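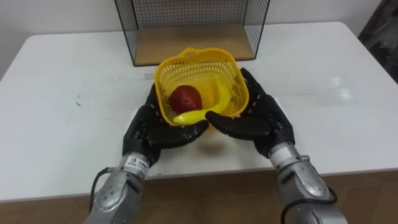 The left hand on the Udgate cell is back in service after the thumb cable change, and I've written up what I did so the next person doesn't have to work it out again. Grip checks are done with both hands on the yellow basket with the apple and banana in it, the same load as before the repair. The black cables along the outside of the forearms need a slack loop. I had tied the left one too close to the elbow housing and it pulled tight at full reach. It is now clipped 16 cm further down and clears everything.

Settings after the change:

Thumb tendon preload: 11 N
Closing speed, both hands: 5 per cent for the first run, then back to normal
Wrist collar screws: checked with the small driver, none loose

Don't skip the slow run. The thumb zero is stored on the Nakajima controller and it keeps the old value until you home the hand and save. If you only home it, the old value comes back at the next power-up.

On 2018-01-24 the list got this, which I never answered properly:

> We have the same hands on our Trurkmont bench and the left
> thumb stops short after a cable change. Homing fixes it until
> we switch off. Also, does the shelf have to be screwed down?
> Ours creeps back every time the basket goes in.

The first part is the save step above. For the second, no, ours isn't screwed down. I put thin rubber under the floor board and set the shelf position again in the Prustivix file. With the basket on the bottom board you want both hands well out to the sides and open before you start the approach, thumbs pointing in. If one hand gets there early it pushes the basket sideways into the mesh. 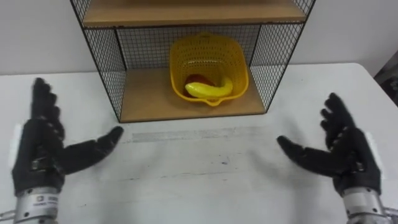
Trurkmont bench wrote back off-list that the save step cured the thumb, but that their right hand now arrives late and touches the rim of the basket on the way in. They asked whether the preload should be the same on both sides.

It should, but I'd look at the speed setting first. The slow run changes both hands, and it's easy to put only the left one back. Check parameter 169 on each side. If they match and the right is still late, send me the log and I'll compare it with ours.

I still have to replace the grip pads before September. If anyone has found a glue that comes off cleanly, please post it.

Udgate cell maintenance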